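Zelle mit Kühlschrank: linker Arm verliert Referenz am Türgriff
Forum > Robotik > Simulation & Zellenaufbau

kabelsalat_76
Moin, kurz und knapp. Zwei Arme, Matte, Kühlschrank im Simulator, Szene nach Vorlage von Marin Atanasov. Linker Arm soll an den Griff, Tür steht schon offen. Ab Lauf 90 driftet die Greifpose weg. Basis neu gesetzt, nix gebracht. Tray mit den zwei Schachteln bleibt links vom Schrank liegen, das passt.

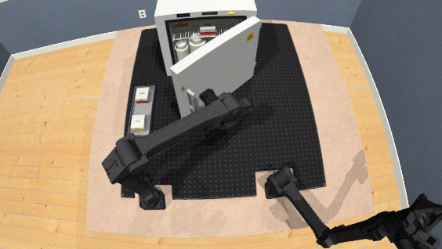
Re: linker Arm verliert Referenz
Flevent
Türscharnier prüfen. Hatte ich bei Wendwood auch, Anschlag war falsch eingetragen. Achsen sind da fast nie schuld.

Oyelaran
Seh ich anders. Der Anschlag macht keine Drift, der macht nen Sprung. Nullpunkt vom Ellbogen neu einmessen – alle Gelenke, den Rest auch. Danach Griff ins Fach testen, da merkt man den Versatz sofort.

kabelsalat_76
ok gemacht, alle Gelenke neu. Unter die Schachtel mit dem roten Streifen gefahren, Flaschen links daneben.

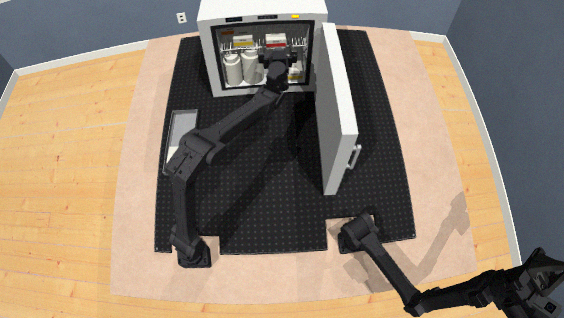
Linker Arm im Fach, Tür offen

Flevent
Und der Abstand zur rechten Flasche? Sieht mir knapp aus. Vusix-Profil geladen oder noch Standard?

kabelsalat_76
Standard. Vusix hab ich nach Fehler 604 rausgeworfen, kommt mir nicht merh rein. Hier noch der Schrank von der geschlossenen Seite, falls wer wegen der Lage auf der Matte fragt. Knopf und die zwei Anschlüsse sitzen unten.
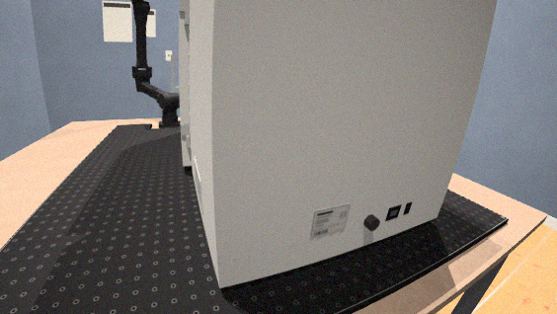 Seite 4

Oyelaran
Lage ist ok für mich. Lass den Schrank wo er ist, sonst fängst du von vorne an.

Flevent
Bleib dabei, Scharnier. Schreib mal die Werte rein, Achse und Anschlag

kabelsalat_76
mach ich heut abend, muss erst den Lauf abbrechen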